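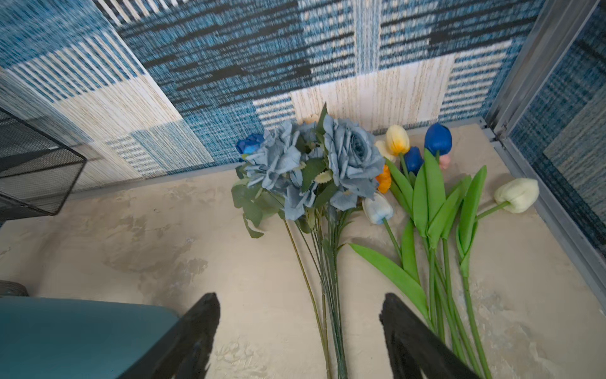
Give the pantry the money and skip the canned food drive

Every January the bin shows up by the elevators at Ludus. Cardboard, company logo, a sign with a thermometer on it. Each team has a goal, and a little bar that fills up on the break room screen, and whoever wins gets to leave at noon on a Thursday. I have worked there 7 years. I have put things in that bin every single year and I'm done with it.

Not done giving. Done with the bin.

Start with what goes in it. People clean out the cabinet. I've done it, you've done it. Water chestnuts. Pumpkin filling from two Thanksgivings back. A box of taco shells with no taco anything. Somebody has to drive all this across town, and somebody at the other end has to pick up each can, look at the date, look at the dents and decide. I spent five Saturday mornings last year on the sorting table at the Tuhumury pantry and I can tell you what we threw out. A lot. We paid for the dumpster too, or the pantry did, out of the same money that buys eggs.

Eggs are the thing people ask for. Eggs, cooking oil, diapers, laundry soap. You can't drop eggs in a box by an elevator and leave them till the end of the month.

And the money math is not close. I pay shelf price at the store for a jar of peanut butter. The pantry buys by the case through its supplier and gets a good deal more for the same bills. So if I walk into the grocery store to buy something for the bin, with my own good intentions and a cart, I have already made my gift smaller before I've even left the parking lot. 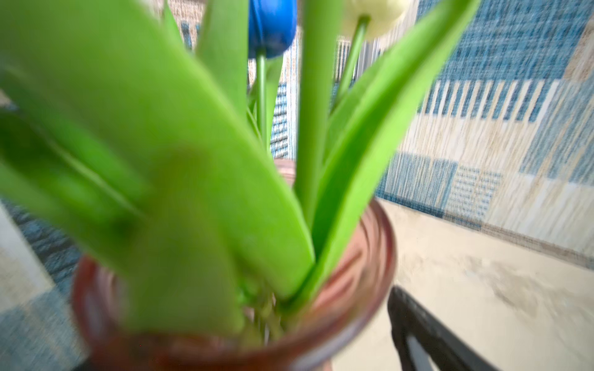 Then there's the contest part. Teams get points per item, so what do they buy? Ramen. Flats and flats of ramen, cheapest thing per point. One year a team brought in 29 packs from one guy's trunk and got a cheer. Ramen is fine. I eat ramen. But a family with a diabetic grandfather can't do much with it, and the shelves at Tuhumury were already full of the stuff.

I know the argument for the bin. It gets people involved. Kids see it, coworkers talk about it, it feels like something, and a payroll deduction feels like nothing. I used to make this argument myself, at lunch, pretty loudly. There is something to it – a person who buys a bag of rice for a stranger has thought about a stranger for a minute. I don't want to sneer at that.

But who is the minute for? If the point is how we feel walking back to our desks, okay, keep the bin. If the point is supper in somebody's kitchen then ask the people who run the place what they need, and do that, even when its boring.

I did ask. Sent a note around to a few pantries and to the folks I sort with. I figured everybody would be on my side. 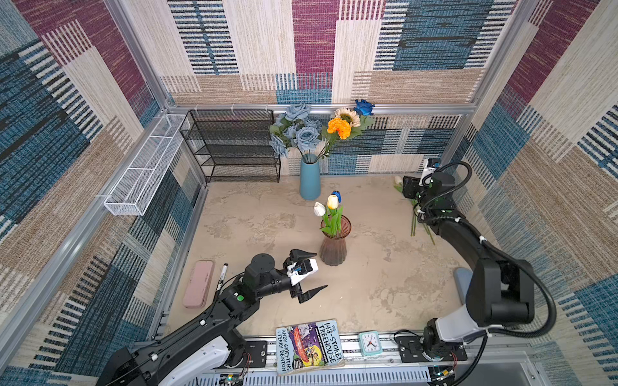 Aparecida Bragança wrote back the same night and was not having it. "Money is better, yes, but you are assuming the money comes," she said. "Take the box away and most of those people don't write a check. They just give zero. I would rather have the ramen." She also said that the weeks after the holidays are when her shelves get thin and a truck of mixed cans, even ugly mixed cans, is a truck.

Fair. That one bothered me for a few days. She's right that I can't promise anybody at Ludus would give the cash. We had a Pavport giving page once, with the company match, and hardly anyone clicked. Partly becuase the link was at the bottom of the benefits email under the dental stuff.

So put the link where the bin goes. A sign by the elevator, a code to scan, the pantry's real list taped up next to it. Keep the thermometer if you must, and count dollars on it. Keep the noon Thursday. People like winning, fine, let them win at something useful.

And if there has to be a box, make it a box for one thing. Diapers, size 5, unopened. Shafiq Jayawardena's office over on Serkov did exactly that and filled 2 vans. No sorting. No dumpster. Somebody asked, and they brought what was asked for.

I'm taking this to our HR people next week. If they say no I'll mail my check and walk past the bin, and I'll probably feel cheap doing it.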